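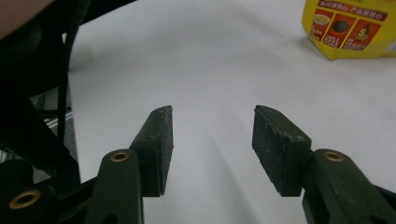
New table is IN, everyone! White top, four legs, no drawers, and I have never been so happy about a piece of furniture. Thread for the craft room people, the rest of you can mute me till morning.

Went with white after months of dithering over colour. My old bench in Primerville was a dark stain, and finding a navy button on it after dinner was a proper treasure hunt. Light top, better light off the window, sorted.

Wyn Rees talked me into it (thank you Wyn!!). She's got the same one over in Kerklow and does all her pattern cutting on it — standing up, no sore back. I've gone for standing height too. My knees have opinions but my shoulders are thrilled.

Cleaning so far: damp cloth, drop of dish soap, dry with a tea towel. I'm keeping the scourers well away from it. If anyone has a trick for pencil marks on a white surface please shout, I will be making plenty.

Next job is deciding what lives on it. My current thinking is the sewing machine at the window end and the rest left clear for cutting out. Hạnh Lâm reckons the machine should go on its own little stand and the whole top stay free. She's probably right and I'm a bit cross about it.

Oh, and I still have 7 tubs of fabric in the hallway from the move. They go under the table this arvo, labels facing out — I bought a label maker and I've already done the kettle.

Questions about height, wobble (none!) or where to put the power board, pop them underneath. I'll be up till eleven sorting zips and loving every minute.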